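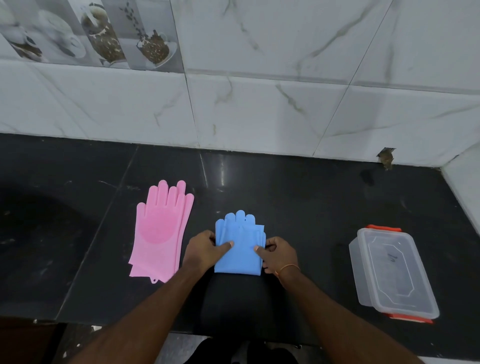
Roxana Quispe has washed dishes in silicone gloves for more than 30 years of family lunches, or so her son-in-law likes to say. She corrects him. "They didn't sell those when I started. I had the thin yellow kind and they split."

She now keeps several pairs, the sort with bristles molded into the palm, and she is particular about how they are put away. After the last pot she rinses them, shakes them out and hangs them by the loop until the evening. Then they get folded.

"In half, cuff under, and press," she said. "If you don't press, it opens up again in the drawer. Silicone wants to go back to how it was."

The drawer is the narrow one next to the sink. It used to hold lids. Those went to a shelf last June, when she and her neighbor Chaiwat Petchrat cleared out both their kitchens over one long Saturday. Petchrat kept 40 food containers and gave the rest away.

"I only keep the ones that clip," he said. "And I write on the lid. Marker comes off with a little alcohol."

Quispe stores her gloves by color - one for dishes, one for the bathroom - and doesn't let anyone swap them. Asked how long a pair lasts, she had to think.

"Two years? The bristles go before the fingers do. Then I use them for potatoes."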